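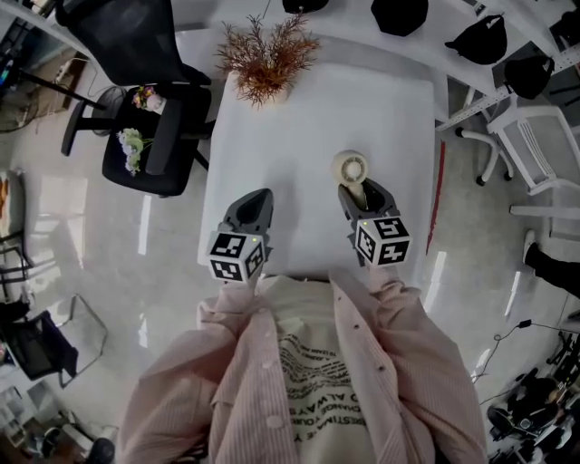 Figure 8.1 A roll of clear tape at a white worktable, with a potted artificial plant at the far end.

Workplace Basics > Unit 3: Space and Supplies

CHAPTER 8
The Table and What Lands on It

Every office owns a table that belongs to no one in particular. It was bought for meetings, or for packing, or because the catalog had a picture of it with a bowl of lemons. Within a month it has a plant. Within two, the plant has company.

This chapter is about shared surfaces: tables, counters, long shelves, and the chairs that get drafted into service when those fill up. Look again at Figure 8.1. The tabletop is in decent order, and the plant keeps to its own end. The flowers, however, have been given a chair. They are artificial, so they won't need watering, but they do have the best seat at the table, and a person who wants to sit down will have to move them.

We call this kind of thing a parked object. A parked object has no home, only a current address. Parked objects are light, harmless, and easy to forgive, and that is how a room fills up with them. When the Jiltstead office in Plusulville listed everything on its shared surfaces one Friday in May, the list ran to 181 items. Nearly 21 of them were tape.

Tape deserves a word of its own. A roll of clear tape is small, useful, and almost impossible to see against a white table. People who can't find it buy more. The new roll is then put down somewhere sensible and the whole business begins again. Section 8.2 follows one roll through a working week — it is not a happy story, but it is short.

The long shelf gets its turn in Section 8.3. Shelves look tidy when things on them are spaced apart, as the black items are in the figure, and this buys a shelf more credit than it may deserve. Spacing is not the same as sorting.

Before you read on, walk over to the nearest shared table and write down what is on it. Include the chairs. Do not clean up first.

Key terms: parked object, home, current address, clear zone

8.1 Whose Table Is It?

The short answer is the last person who wiped it. The longer answer depends on how the table is used between lunch and closing time.

© Cillier Learning | Contact us | Back to top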